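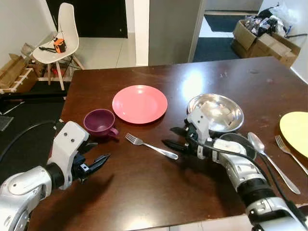
Caderno da oficina, junho – enchimento da almofada de olhos

Hoje acertámos na mistura! A linhaça da Denitz com a alfazema seca dá um peso ótimo sobre as pálpebras, muito melhor do que o arroz do mês passado (que cheirava a despensa). Enchi 28 capas de algodão, uns 102 g em cada uma, e ficaram maleáveis até aos cantos.

As 2 capas de cetim da Madidar abriram na costura lateral. Ponto mais curto na próxima, e talvez forro interior – ver se ainda há retalho do lote 46.

Às 16h experimentei uma no relaxamento final da aula e quase adormeci, que maravilha! Falta testar a lavagem da capa exterior e pedir mais alfazema. O fecho de envelope fica.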